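Cube (geometry)

A cube is a solid body with six equal square faces. It has 12 edges and 8 corners, and in every corner three faces meet at right angles. The volume is found by multiplying the edge by itself two times, so a cube with an edge of 10 cm holds 1,000 cubic centimeters.
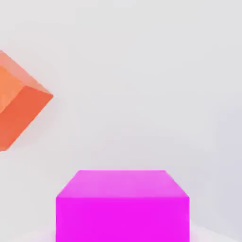

The cube belongs to the five regular solids, together with the tetrahedron, octahedron, dodecahedron and icosahedron. Equal cubes fill the space without gaps, and for this reason volume is usually measured in cubic units.

In everyday life the shape is met in dice, sugar and building blocks.

See also: Square, Octahedron, Volume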